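Flonville border talks list – Digest
Subject: Re: Londix crossing, where things stand
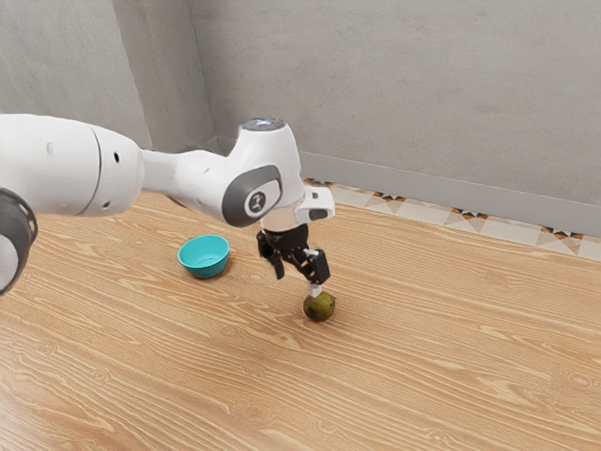 Vol. 2, No. 200

Hi all,

Replying to the message from earlier this week, quoted in part below, on the Londix crossing and the second round of talks. I have been following the statements from both sides since the spring and I think a few points need separating.

> The foreign ministry's statement says both governments have "agreed in principle" to
> reopen the Londix crossing in October. The other side's statement does not mention a
> month at all. Does anyone know which text is the agreed one? My reading is that the
> deal is done and only the paperwork is left.
>
> I also saw a figure of 3,000 permits for the first stage. Is that per month or in total?

On the first question, there is no agreed text yet. Each side put out its own summary after the meeting in Flonville. The two match on the general aim and on the transport working group, and they differ on timing. The word "October" appears only in one of them, in the paragraph on next steps, and it refers to when the working group should report back. A reopening date would come after that. I would not call the deal done.

On the permits, the 3,000 is a total for the first stage. It covers residents of the border districts on both sides and does not include freight drivers, who are handled under the old transit rules. The earlier draft had 2,126, which matched the number of households registered on the nearer side at the time. The number went up after the other delegation asked for seasonal workers to be counted.

The part that has had less attention is inspections. One side wants joint teams at the crossing itself. The other wants each country to inspect on its own ground and share the records. This was the item that ended the first round, and neither summary says it has been settled. The wording used was "continued to exchange views," and in past rounds that has meant no movement. The Ní Chonaill paper from last year went through four of these rounds and is still the best background on the inspection question. The Wender briefing is shorter but it was written before the permit number changed, so be careful quoting from it.

There is also the matter of who signs. The delegations in Flonville were led by deputy ministers. An agreement on permits could be signed at that level. Anything that changes the status of the crossing would have to go to both parliaments, and one of them is in recess until the fall session. Even with good will on both sides, that adds several weeks.

What I would watch for next:

– whether the working group's members are named, and whether customs is represented
– whether the phone line between the two district offices is restored, as both summaries promise
– any change in the travel notice for the Londix road, still at its highest level this morning

> Someone on the list said the summit would be moved up if the talks went well.

I have seen that in two newspapers, both citing the same unnamed official. Neither ministry has confirmed it. The spokesperson was asked at the afternoon briefing and said only that contacts were continuing "at various levels."

If anyone has the full text of the second summary in the original, please send it to the list. The English version leaves out the annex, and the permit categories are in the annex.

Regards

--
To leave this list, send a blank message with "unsubscribe" in the subject line.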